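Okay, budget thread! I finally sat down with Sibel and we priced out the robot side of the kitchen project for next year. Grab a coffee, it got long.

1/ First surprise: the arms aren't what's eating the money. Hands are. Sallano quoted us 367 a month per hand on their lease plan, and we need two. Plus a spare, if Digby gets his way (he usually does).

2/ So the plan is to stay in simulation until spring and practice sink work there. A sim seat from Nutent runs us 23 a month. I could cry happy tears over that number.

3/ Sink stuff from the sim, one kitchen:

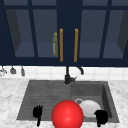
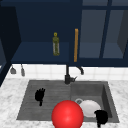

4/ Doğukan wants us to buy a real double sink now and bolt it to a bench. I'm for it! I set aside 400 for the sink and faucet together, and 300 for a bench that won't wobble when something heavy leans on it.

5/ What I don't want is to pay for hardware in January and have it sit in boxes till we're ready. We did that with the rail system two years ago and I still walk past it every morning — painful.

6/ Lease or buy? Leasing costs more if we keep the hands past a year. But Lutier has a new model coming and I'd hate to own the old one. Leaning lease, with a short first term. Sallano hasn't said yes to the short term yet.

7/ Stuff I forgot in my first draft, so please learn from me: shipping both ways, replacement fingertips, a second power supply, and somebody's time to set it all up. That last one was the biggest line once I wrote it down. Ouch.

8/ Next up is a call with Ilse about insurance for the bench area. If you've leased hands before, tell me what the return fees were like — I'm reading every reply tonight with the spreadsheet open.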